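Silleck Room Fittings Register

README for release 2
Last edited Dec 30, 2018
Maintainer: Jaruwan Thepsuriya
Field survey: Pongsak Mahawong

Summary

The register lists fixed fittings and loose furniture in rooms managed by Thammasiri. It holds 2,547 records from 76 rooms. Each record describes one item or one continuous surface, such as a ceiling finish or a run of flooring. The register is used to plan cleaning, repainting, and lamp replacement. It is not a valuation and contains no purchase prices.

Files

rooms.csv: one row per room, with site, floor level, and survey status
items.csv: one row per item, joined to rooms.csv on room_id
finishes.csv: one row per surface finish, same join
codes.txt: list of category codes and their meanings

All files are UTF-8 with comma separators. Empty fields mean the value was not recorded. A zero is a recorded value.

Fields in items.csv

room_id: text, matches rooms.csv
zone: ceiling, wall, floor, or furniture
category: code from codes.txt
color: plain color word, with light or dark in front where needed
material: filled only if the surveyor was sure of it by eye
mount: recessed, surface, pendant, or freestanding
note: free text, 100 characters maximum

Coding rules

Recessed lights and pendants get separate category codes even when they share a ceiling. Long fluorescent fixtures are coded by fixture. Small round ceiling devices go under CEIL-UNK until their function is checked from a ladder. Do not guess between a detector and a speaker.

A wall vent and the wall it sits in are two records. Framed pieces are coded WALL-FRM if hung and FURN-LOOSE if lying on a desk or shelf. Artwork content goes in the note field in a few words.

Shelving units are one record each. If the inner backs of some compartments are a different color from the rest, put the second color in the note. Cut-outs in shelf panels are also noted, as dusting cloths catch on them.

Where a room has more than one floor finish, each gets its own row in finishes.csv. Wood and tile have different cleaning schedules and should never be merged under one code.

Reference room

The main room at Warnness is the reference for the rules above. It has a white slatted ceiling in curved panels, light wooden flooring in one part and glossy light-gray tile in another, a pale gray wood-grain desk with a curved front edge, and wooden shelving with deep red backs in two of the compartments. 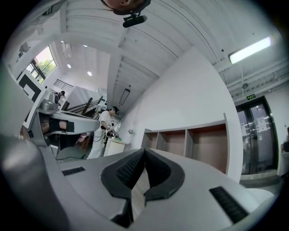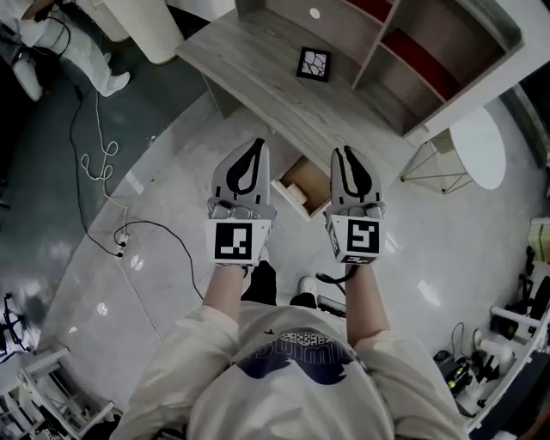

Known gaps

1. The Flirthorpe rooms were surveyed in July with an older code list. Pendant lights there are coded as surface fixtures and still need to be split.
2. The material field is blank for most painted surfaces.
3. Ceiling beams are recorded at Warnness only.
4. Reflections on glossy tile led to some floors being entered as white. Corrections go in as a new row with the old row marked superseded.

Updating

Send changes to the maintainer as a CSV with the same header row, up to 1,000 rows per file. Keep existing item numbers. New items take the next free number within the room. Files with extra columns are returned without being merged.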